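Home Articles Issues About Contact

4.2 How the workbooks were used at home

We were glad to find that the Clolomside families took to the science workbooks so readily – 20 of the 28 children finished every unit by February, often at the kitchen table with a parent close by.

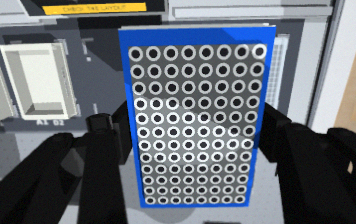
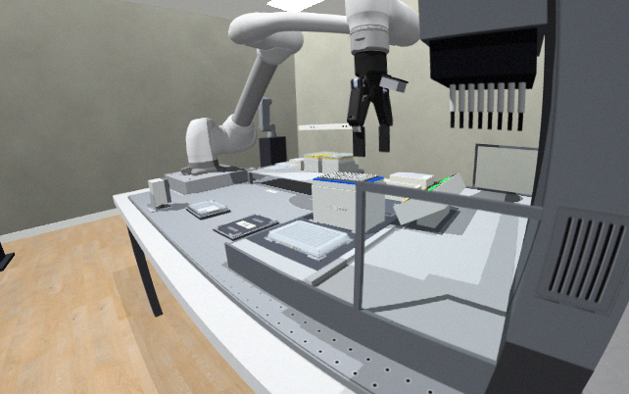
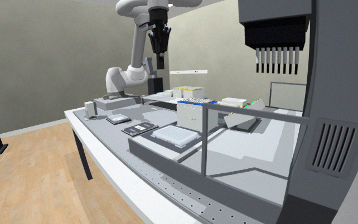

Figure 3. Simulated laboratory views.

Did a longer session help children remember more? Longer sessions made little difference, and the children who did 12 minutes most evenings remembered just as much as those who saved it all for Sunday.

Related articles
Simões, F. – Reading aloud in science lessons
The Vumcombe homework diaries
Parents as science helpers: the Ekwueme study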